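Home | Stories | Poems | Submit | About

We use cookies to remember your reading settings. Accept | Manage

The Ferry Money

When the ferry to Ulen stopped running in November, there was 3313 left in the fund, and it was kept in a bread tin at Lovisa's house.

Lovisa Amundsen had not asked for the job. Her father had kept the tin and then he died, and the tin stayed where it was, on the shelf over the stove. People paid into it when they crossed and took from it when the engine needed parts. It had worked that way since before the road was built on the Danthorpe side.

Now there was no ferry. The company had sold the boat to a man in Troltard who wanted it for a restaurant. Oldřich Malý came by the same evening and sat down in the kitchen without taking off his coat.

"So we split it," he said.

"Split it how?"

He had a list. It had 192 names on it, in his small square handwriting, and some of them had been dead for years. She read it through twice. Her own name was near the bottom, after her brother's.

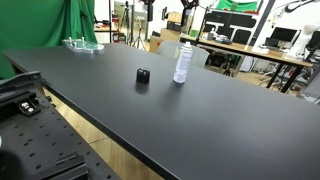

Ľubica Halás thought the dead should be left off. She told Lovisa this on the phone the next morning, with her radio going in the background. If you paid the dead you had to pay their children, she said, and half of the children lived in cities and had never crossed in their lives.

"Your son lives in a city," Lovisa said.

"He crossed. He was sick every time, but he crossed."

Lovisa wrote that down. She wrote everything down that week. Sławomir Sikora wanted a bench at the landing with a roof over it. Kyu-ri Na said a bench was fine, but who would sit there and wait for a boat that wasn't coming? She wanted the money to go toward the school bus, which now had to take the long way around by the Kolář bridge and got the kids home after dark.

The bus driver's price for an extra run was 610 a month. Lovisa did the math on the back of Oldřich's list. It came to five months and a little over. 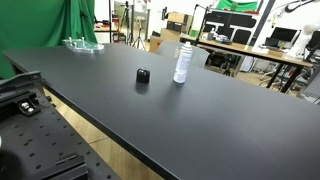
She walked down to the landing on Sunday to think. The chain was still across the ramp, and the timetable was still up behind its glass with a dead moth in the corner. Across the water she could see the light in Sławomir's shed. He would be working on the bench already. He had not waited for anyone to agree.

She remembered her father counting the coins at night. He made stacks of ten and never spoke until he was done. Once, when she was nine, she had taken a coin from the end stack to see if he would notice. He counted again, and then a third time, and then he took a coin out of his own pocket and set it on top. He wrote the total in the book and went to bed.

She had kept the coin for years – she didn't know where it was now.

It started to rain. She stood under the tree by the ramp until it got too heavy for that, and then she went home.

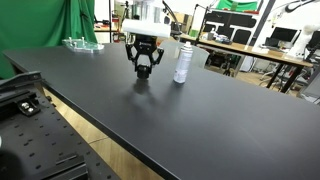 On Monday she took the tin to the bus driver and paid him for five months. He counted it in front of her, slowly, licking his thumb. He asked if she wanted a receipt and she said yes.

There was 263 left over. She drove the long way around to Ulen, across the bridge, and it took most of an hour. Sławomir had the frame of the bench standing in the yard. She gave him the money for the roof.

"What did Oldřich say?" he asked.

"I haven't told him yet."

He nodded and folded the bills into his shirt. Then he held up one end of a board and waited, and she took the other end.

Comments (3)

marthe_k: I grew up on a river with a ferry like this. We had a coffee can. Liked the part with the father.

Dunstan: Would have liked to see her tell Oldřich. Is there going to be a second part?

old reader: The radio going in the background is my mother exactly.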